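Planonier 2 review: planning software for wrist-camera arms in real homes

I have been running Planonier 2 since February on a single arm with a two-finger gripper and a wrist camera. Before that I used Joltau, and before that a pile of scripts I had written myself. This review covers the planner, the mask tool and the log viewer. I paid for my own license.

Installation took an evening. The package pulls in its own copy of the kinematics library, which will annoy you if you already have one. I ended up putting it in a container and leaving it there. The sample config loads without errors, but the joint limits in it are far too generous and you should type in your own before you power anything up.

The mask tool

Most of my trouble with wrist cameras comes from the arm seeing itself. The fingers and whatever they hold fill the lower part of the picture, and a depth or segmentation model will happily call them an obstacle. Planonier lets you draw a self mask once and then warps it as the gripper opens and closes.

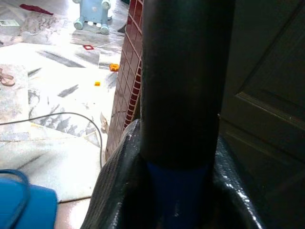
Drawing the mask took me 13 minutes the first time. The polygon editor is basic. You click points, you drag points, and there is no undo beyond the last click. Once saved, the mask follows the finger angle well through the middle of the range. Near fully closed it lags a little and leaves a thin sliver unmasked, which the planner then treats as something very close and very solid. Setting the mask margin to 7 pixels cured it for me.

Shiny tape and dark surfaces are harder. If your fingers are wrapped in something glossy, the highlights along the folds move with every change of angle, and the automatic refine step chases them. Turn refine off and use the hand-drawn mask. Brayan Taipe posted the same advice on the user forum before I got there, and he also lists the three config keys you need to change. The manual mentions only one of them.

Planning

The planner itself is good. It samples, smooths and checks for collisions in one call, and when it fails it says which link was the problem. Joltau gave me a number and left me to look it up. With a long object held between the fingers you attach a cylinder to the tool frame, give it a length and radius, and the planner carries it along as part of the arm. I would like to be able to attach a shape made of two radii, for objects that change width partway along. For now I use the wider one for the whole length and lose some free space.

It copes with lived-in rooms better than I expected. The older version built its map once and trusted it. This one keeps a confidence value for each cell and lets it drop with time, so a toy that gets moved fades out of the map. The default decay is 600 seconds. That is too long for a family home. I run it much shorter and accept that it has to look again more often.

Bright windows are still a weak point. When the exposure shifts, the far wall of the map goes soft and cells appear in midair. There is a setting that ignores anything beyond a chosen range, and I leave it on all day. 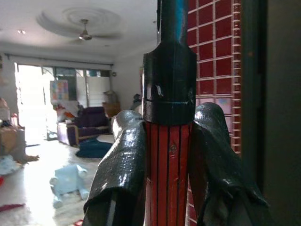
The log viewer

This is the part I use most. Every run is saved with the camera frames, the joint states and the plan on one timeline, and you can drag through them together. You can tag a moment and export only the piece on either side of it. Sibel Tatlı maintains an add-on called Foltton that compares two runs side by side, and I think it should have been in the main product from the start.

Things I don't like: search works on tags only, thumbnails are rebuilt each time you open a folder, and there is no way to write a note longer than one line. Exported clips also drop the timestamps unless you tick a box in a different menu.

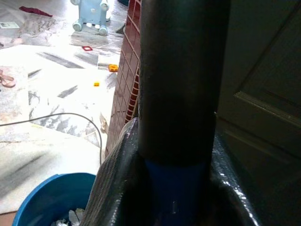 Wrist view with the pole between the fingers, toys and a cable on the marble floor to the left.

Thin objects

Cables deserve their own section. The segmentation model that ships with Planonier finds boxes, buckets and shoes without much help, but a thin cable on a veined floor comes and goes from one frame to the next. I raised the thin-object weight and it got better, at the cost of some gray streaks in the stone being marked as cable. The Dağdelen model pack does a cleaner job and drops in with one line of config. It is a separate purchase.

Support

I wrote twice. The first reply was a link to a page I had already read. The second had a patched file attached and it fixed the problem, which was a crash when the camera came up after the arm.

Verdict

Good planner, good logs, a mask tool that needs another round of work. If you are on Joltau and your arm stays on a bench, I don't see a strong reason to switch. If you work in rooms where people leave things on the floor, try it. Budget for the model pack as well, and back up your mask files before any update, as the installer overwrites them.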